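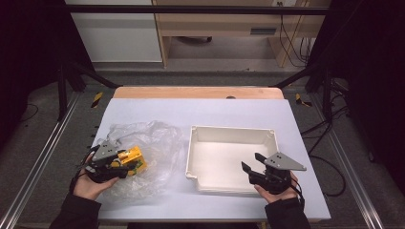
Section 4. Setting up the drinks tray

For the side table at the Flevora units, Dunduvport. Same tray goes out at Ellis, same steps. Read the whole section once before you start, it's short.

Before you begin

Get these together first. Walking back and forth for a marker is where the time goes.

- one tray, the off-white one with the posts in the corners
- a white sheet or cover for the table
- the cartons for this tray, small ones only
- a damp cloth and a dry cloth
- marker and a label
- a bag for used plastic

Note: the deep blue tubs in the store room are not for drinks. They go out with the cleaning things. Leave them.

4.1 Cover the table

1. Clear the table top. Wipe it, then dry it.
2. Lay the sheet and smooth it from the middle out. Bumps make the tray rock.
3. It doesn't have to reach every edge. A strip of bare wood along the back is fine - the front edge is the one that gets drips.
4. Round fitting in the table top: don't cut the sheet to fit around it. Let the edge lie where it lies.

Caution: no tape on the wood. It lifts the finish and Kirkance will want to know why.

4.2 Check the tray

1. Tray goes open side up, on the half of the table you reach with your writing hand. Other half is for unpacking.
2. Look at the floor of the tray and along the seam where the walls meet it. Sticky patches hide in the seam. Damp cloth, then dry.
3. Run a finger round the rim. Any crack, tray goes back to the store and you take another.
4. Look inside the corner posts. They're hollow, so crumbs and bits of wrap get down in there. Tip the tray over and tap it if you need to.

Note: the posts are part of the tray. Don't try and pull them off to make room.

4.3 Unwrap the cartons

1. Put the wrapped cartons down beside the tray, not in it.
2. Open the plastic by hand at one end. If you must use scissors, cut along a seam and keep the points away from the cartons.
3. Take cartons out one at a time. Hold by the sides. Squeeze the middle and you can pop the flap up.
4. Check each one as it comes out - corners, flaps, date. Soft corner or a swollen side, put it to one side and don't load it.
5. Leave the plastic where it is till the last carton is out, then bag the lot. Loose wrap slides onto the floor and somebody steps on it.

Caution: don't use a carton with a lifted flap even if it looks sealed. Return it with the others.

Cartons with foreign labels: a good few of ours have the panel in Chinese, Japanese or Korean only. If you can't read it, don't guess. Copy the code off the case onto your label and check it against the list on the store room door. Allergens matter here. Bean, nut and grain drinks look very alike on the shelf and the color of the box tells you nothing.

4.4 Load the tray

1. Start in a far corner. First carton in against the wall.
2. Stand it up straight. If it leans, take it out and set it again. One leaning carton and the hole row leans.
3. Work along the wall, then start the next row in front.
4. Same way round for all of them, printed panel to the front so people can find the ingredients.
5. Keep the different drinks in seperate rows. No mixing inside a row.
6. 10 cartons to a tray, no more. If you've got extra they go back in the store, not on top.

Note: the small size only. Tall ones tip when the tray is lifted.

Note: short delivery? Load what you have from the back and leave the front open. Don't spread them out to fill the space, they fall over.

4.5 Label and put out

1. Write the drink name and the earliest date on the label. Big letters.
2. Stick the label on the outside of the front wall. Never inside, it comes off in the wet.
3. Lift with a hand under each short end. Not by the rim.
4. Trays go out by 4 in the afternoon. Dunduvport and Ellis both.
5. Fold the sheet inward before you take it off, so any grit stays in it. Shake it outside.

4.6 Changing the tray over

Empty and wipe the tray when the last carton goes, or at the end of the day if it's still part full. Unopened cartons can go back in. Oldest to the front. Anything left out opened gets thrown away.

Leftover stock is kept for 21 days after the case is opened, unless the carton date comes first. Mark the case when you open it or no one can work this out later.

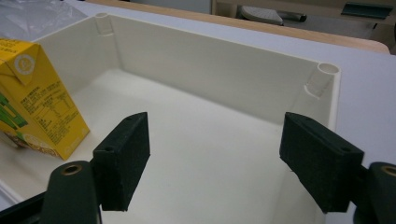 Ellis wrote back on the last version of this section that step 2 under loading doesn't work for the smallest cartons, they slide on the tray floor as soon as it's carried, and could a folded cloth go underneath. Yes, a dry one, flat, no wider than the tray. Change it when you change the tray. It'll go in the steps properly at the next reprint in October.

Next: Section 5, Cups and straws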